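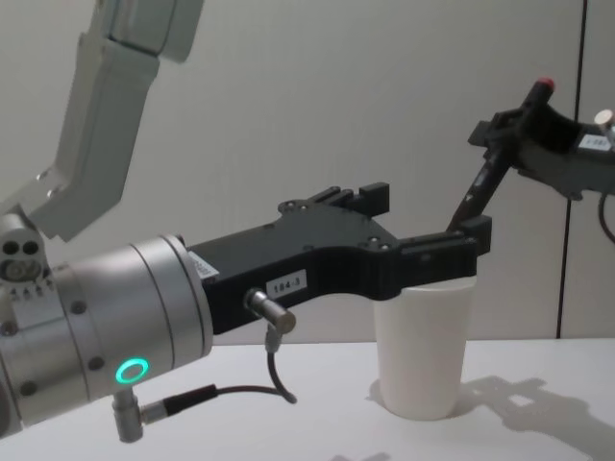 Report on a Visit to the Lumenta Open Day
Student project report, Automation in Practice module
Trakonberg Technical College
5 April 2025

1. Purpose of the visit

The project group attended the spring open day at the Lumenta workshop in Trakonberg as part of the module Automation in Practice. The module requires each group to observe a working system, to record how it is presented to the public and to relate what was seen to the material covered in class. The group consisted of 6 students. The visit was arranged through the college and lasted one afternoon.

The group had set itself two questions in advance. The first was how two robot arms can be made to share a small working area without getting in each other's way. The second was how much of a demonstration of this kind depends on careful preparation by the people who run it.

2. The host and the programme

Lumenta is a training and test workshop which lets out bench space to small firms and runs short courses for technicians. The open day was made up of 8 stations. Most of these dealt with conveyor work, sorting and simple inspection, and were shared between Lumenta and its tenants. The station chosen for this report was run by Tarance, a firm that prepares handling tasks for customers who have not used robots before.

Visitors were given a printed sheet at the entrance. The sheet stated the name of each station and the times at which talks would be held. It did not explain the tasks themselves, and the group relied on the talks and on its own notes for the account that follows.

3. The station

The Tarance station used two arms at one white table, set against a plain grey wall. The arm on the left carried a black gripper on a silver wrist, with a green ring of light showing on the wrist. The gripper bore a small label reading "184-3", and the group has used this number in its notes to tell the two sides apart. The arm on the right carried a dark gripper of its own, reaching in from above.

The task shown was given on the sheet as "Cup and pen". One arm holds a white cup by its rim while the other handles a marker pen. The presenter explained that the pen is to be placed in the cup, and that the cup is held throughout so that it cannot be pushed over by the pen. Apart from the cup, the table top was kept clear. The presenter gave two grounds for this: visitors can follow the movement more easily, and there is less for the arms to collide with.

4. What was observed

4.1 Holding the cup

The cup was gripped at the top edge and stood upright on the table. The group had expected a grip around the middle, as a person would pick it up. The presenter said that the rim had been chosen after trials, as a grip on the wall of a tapered cup tends to slide upwards. The drawback is that the finger takes up part of the opening, and the pen has less room to enter. In the group's view this was the most instructive point of the visit, as a choice made for one arm directly limits the other.

4.2 Holding the pen

The second arm held the marker at a slant, pointing down and to the left. An upright pen would be simpler to lower into a cup, and one member of the group put this to the presenter. The reply was that the slant keeps the body of the right gripper away from the left one. If both grippers had to be directly over the cup, they would meet before the pen reached it.

4.3 Cables

Both grippers had cables on the outside. On the left gripper, a thin cable hung down from an angled connector on the side and curled close to the table top, while a black cable passed along the underside of the arm. The group noted that loose cable takes up space which does not appear in a simple drawing of the arm. In the classroom exercise completed in the autumn term, cables had been left out altogether. The group now considers this to have been an error in its own work.

4.4 Order of movements

According to the talk, the two arms do not move freely at the same time. The left arm takes hold of the cup and stays still, and only then is the right arm allowed into the shared area. The program has 37 steps, of which the larger part are checks and short waits – a proportion that surprised the group.

5. Preparation and cost

Tarance told visitors that the task had been run 1120 times at its own premises before being brought to Trakonberg. The positions of the arms had then to be set again, as the table at Lumenta is of a different height. The presenter described this as the longest part of the work on site.

No figures for the cost of the equipment were given. The group asked whether the same station could be used for other tasks and was told that a version with lids, under the working name Storkadon, is planned for August. This version was not on show.

6. Limits of this report

The group spent most of its time at one station and cannot comment on the open day as a whole. The program was not made available, and section 4.4 therefore rests on the talk alone. No measurements were taken. Visitors stood behind a rope, which made it difficult to read the smaller labels on the equipment.

7. Points for the remainder of the project

The group's own task, the stacking of two boxes in the college laboratory, will be changed in the following respects.

The grip for the first box will be chosen with the second arm in mind. At present each arm has been planned separately.

Cables will be added to the layout drawing, with an allowance for slack.

The second arm will wait for a signal before entering the shared area – the present version uses a fixed delay.

The table height will be measured before each session and entered in the logbook.

A revised layout drawing will be submitted with the second report. The group thanks Lumenta and Tarance for their time and for their replies to its questions.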